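I've been putting off writing about the Sevitz for months, partly because I wanted to give it a fair go and partly because I kept forgetting, but here we are at last! For anyone new, it's a home helper robot you hire by the month (mine comes through Gosselin, who were lovely on the phone), and it learns your chores by watching footage of you doing them first.
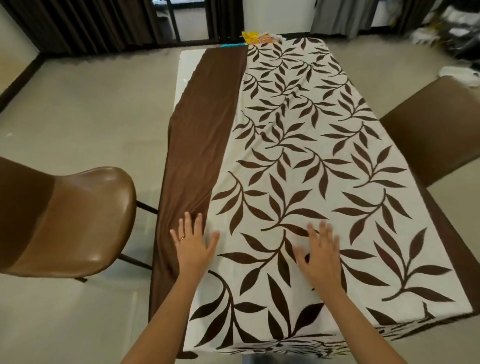 So before it would fold a thing, I had to record 21 short clips of everyday jobs around the house, and I do mean everyday. Ewan Ritchie from their support line told me to go at my normal speed and not tidy up my habits, which was kind of him, as I have a few. The app sorts the clips by colour label, and uploading them took more than 1000 MB of my data, so do it on the home wifi.

Snacks got a whole category of their own, bless them. 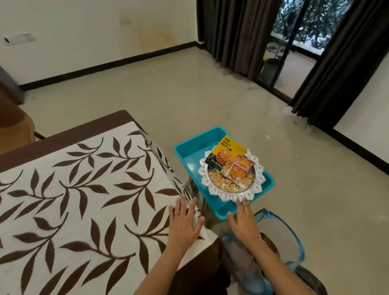

Almonds on the good silver-coloured plate, turquoise tray underneath.

My favourite part is still the review screen, where you can flag a clip and redo it. My least favourite is the setup booklet, which is tiny. I've paid up until March and will write again then.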